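Primby Stain Pen and Cloth Set, 2-pack
Sold by Shokri Household Supply
Item 478 – Laundry and Linens
Page last checked May 2024

Pack contents: 2 stain pens, 8 cotton cloths, one instruction leaflet
Liquid per pen: 300 ml
Suitable for: white and colorfast cotton, polycotton, most table linen
Not suitable for: silk, wool, leather, anything marked dry clean only

What the maker says

Primby says the pen "lifts set-in stains in one pass." We have stocked it since February and we would not put it that way. On a fresh coffee drip, caught within a few minutes, one pass and a blot with the cloth did the job on a plain white pillowcase. On anything that had been through a hot dryer first, one pass did very little, and neither did three. Read "set-in" as "from earlier today" and you will be closer to what you are paying for.

The leaflet also promises no rinsing. We rinse. Sheets that went back on the bed without a rinse felt stiff where the liquid had dried, and one of them picked up a faint ring that took a full wash to shift.

What it is good for

Small marks on big things. Nobody wants to strip a bed and run a whole load for a spot the size of a dime, and a pen you can use on the spot saves some of that. It is also handy for curtains and tablecloths, where the alternative is a bucket and a lot of wet floor.

For larger areas it is a slow and expensive way to work. If you have a stained patch wider than your hand, soak the whole item in a tub with ordinary oxygen bleach. We sell that too (the Bestness tub, on the laundry powders page) and it costs a good deal less per wash.

How to use it

Put a folded cloth behind the fabric. Work from the outside of the mark toward the middle. Blot, do not scrub. Wait two minutes and blot again with a clean part of the cloth, then rinse in cold water. Check it in daylight before it goes anywhere near the dryer.

Test first on a hem or a corner, even on white. Some white sheets have a brightener in them and the liquid can leave a duller patch.

Brown marks on white sheets

We get more mail on this than anything else, so a few notes. Brown is a color, and a lot of different things end up that color: tea, rust, dried blood, chocolate, old body lotion. The pen treats food and drink fairly well. It does nothing for rust, whatever the box suggests, and for blood you want cold water before you reach for any product at all.
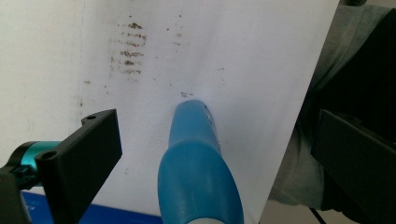 If you don't know what made the mark, start with cold water and a cloth. Heat is the thing to stay away from until you are sure. Dry, grainy bits should be brushed off before any liquid goes on – wet them first and you can end up with a smear to deal with as well. Streaks that sit close together are best treated one at a time, with a fresh bit of cloth for each.

Compared with the Civholm pen

The Civholm is cheaper and has a stiffer tip, which some people like for collars. Side by side on tea, we could not tell the results apart. The Primby smells less and comes with cloths, though any clean white rag will do the same work. If you already own a drawer full of rags, buy the Civholm.

Returns

Unopened packs can come back within the usual return period. Opened pens can't be returned unless they leak. Refill bottles are not available for this item at present, and Primby has not told us when they will be.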